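From: Cirilo Cuevas
To: workshop list
Date: Wednesday, March 14, 2018
Subject: Re: sorting the small electrical parts

Sarahí Xolalpa wrote:
> I've got the drawers from the Bunora job open and I can't see
> where to start. There are push buttons, emergency stops and
> breakers all in together, and some of the stops have a contact
> block on the back and some don't. Do I sort by colour, by size
> or by what they do? Also, is it all right to use the blue trays,
> or are those kept for Waraporn's bench?
>
> Sarahí

Sarahí,

Sort by what they do. Colour looks tidy for a week and then someone puts a red push button in with the stops. The blue trays are for anyone, and Waraporn has her own set with her name on.

I work on the brown table and only put out a few parts at a time, with an empty tray beside them. Push buttons first, then the emergency stops, then the breakers. If a part needs more than a quick look I leave it on the table and go on to the next one.
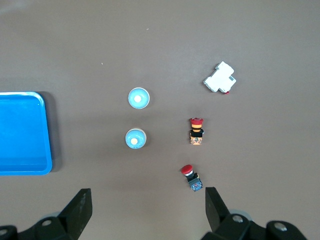 Should the contact blocks come off the emergency stops before they go into the drawer?
Leave them on if they are seated properly, and put any spare blocks in a bag in the same drawer.

Ansel asked me that in January and I gave him the opposite answer, so please ignore the old note taped inside the cupboard. We took the blocks off the whole Vatier lot and then spent two afternoons matching them up again. The stock list had 586 lines before we began and I don't want to add another line for every loose block.

For the push buttons, check that the cap is firm on its base and that the base isn't cracked. Light blue ones go in the second drawer down, all other colours in the third. Don't put more than 40 in a drawer or it sticks – the runners on that cabinet were never much good.

The bits that aren't buttons or stops can wait at the side until the tray is done. Last time that meant a brass valve with a red handwheel, a white plastic clamp and a flat metal plate, besides the breaker. 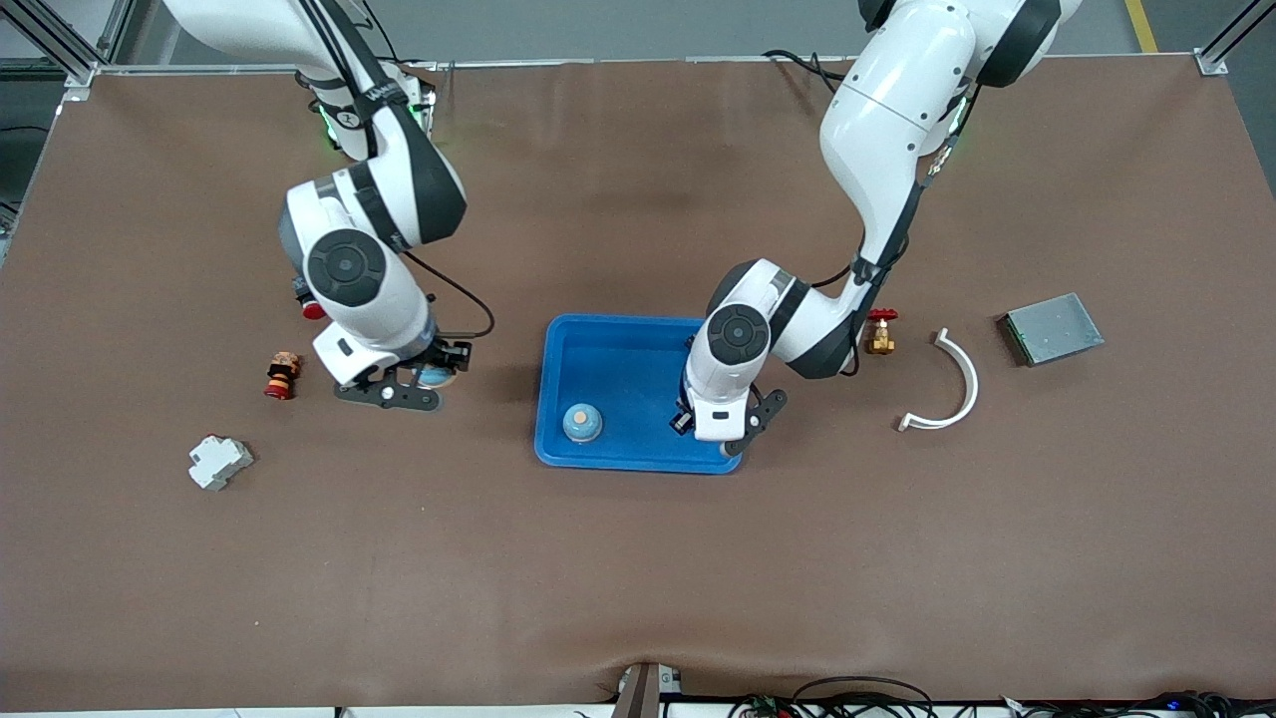 Valves go back to the plumbing shelf by the door, handwheel left on. Clamps go in the box marked Yazzie, whatever size they are, and Tavion will pair up the halves when he has time. Metal plates stand on edge in the rack. Please don't lay them flat, as they scratch each other and then they can't be used for panel fronts.

Breakers I would leave until last. Read the rating on the side and write it on the bag in pencil. Pen rubs off those bags. If you can't read the rating, put the breaker in the Fatinon crate and I'll test it.

When a tray is full, take it to the cabinet and empty it before you start another. I had three on the go last year and lost track of which had been checked.

There are over 100 bags in the top cupboard, so you shouldn't run out. If you do, the order code is on the lid of the box.

I'm in until four tomorrow. Leave the breakers if you get to them before then and we can do the first few together.

Cirilo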